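Open day at the Jastell tableware works
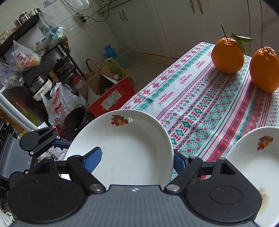 The works opens its decorating hall and kiln house to visitors once a year, in January, when the tunnel kiln is down for relining and the floor can be walked safely. I went on the 10 a.m. tour, which was led by Lilla Hegyi, who runs the glaze lab. Hard shoes were required and the cloakroom was unheated.

The tour starts at the slip house. Body clay comes in by truck as a filter-pressed cake and is blunged back into slip in two concrete tanks. Jastell buys its kaolin from Meline and mixes in its own ground scrap, up to 8 percent by dry weight. Hegyi said that above that figure the casting rate drifts and the deep shapes begin to crack at the foot. Scrap goes through a magnet and a fine sieve first. We were shown the sieve residue, a grey paste with small flecks of iron in it.

Flatware is roller-formed on plaster molds. A mold lasts 171 cycles on average before its face is too worn to hold a clean rim, and it is then broken up and sold to a cement plant. The dryers are older than the rest of the line. They run on waste air from the kiln, so with the kiln down they were cold, and the group was able to look inside one. The fan housing has been patched many times.

Bisque firing was covered with a wall chart. I would have liked more on the cooling curve, where most dunting losses occur, but the chart stopped at peak temperature. When I asked, Hegyi gave the total loss for bisque and glost together as 13 percent. She considers this high and blames the old burners on the east side, which are being replaced during the present shutdown.

The decorating hall took up the longest part of the visit. Jastell uses slide-off decals for nearly all its patterns. The sheet is soaked in warm water, the printed film is slid onto the glazed surface, and the water is pushed out from the center with a rubber squeegee. Any bubble left under the film will burst in the decorating fire and leave a pinhole. Mitra Amini, the hall supervisor, applied a decal to a saucer in under a minute and then made a bad one on purpose so we could see the bubble. Reds and oranges are the difficult colors, as they tolerate a narrower range of temperature than the greens and blues. Gold goes on last, by brush or stamp, and is fired lower.

A side room holds the test bench. Glazed pieces are checked for crazing in an autoclave, and for metal release by a 24-hour soak in dilute acetic acid. Cutlery marking is tested on a rig from Ladefoged that draws a steel point across the glaze under a fixed load. Most grey marks on used plates are metal left on the surface and will come off with a mild abrasive. Brown marks are usually tea or coffee held in fine scratches, and they take longer.

The tour ended at the seconds shop — cash only, no wrapping paper. Prices were fair. The guide booklet has a good section on backstamps and a poor map.

Practical notes: the number 65 bus stops at the gate, and the cafe closes at 2 p.m. The hall is loud near the extraction hoods, so stand close to the guide.

This site uses cookies to remember your settings. Accept | Manage

© Gumum Works Visits | Contact | Back to top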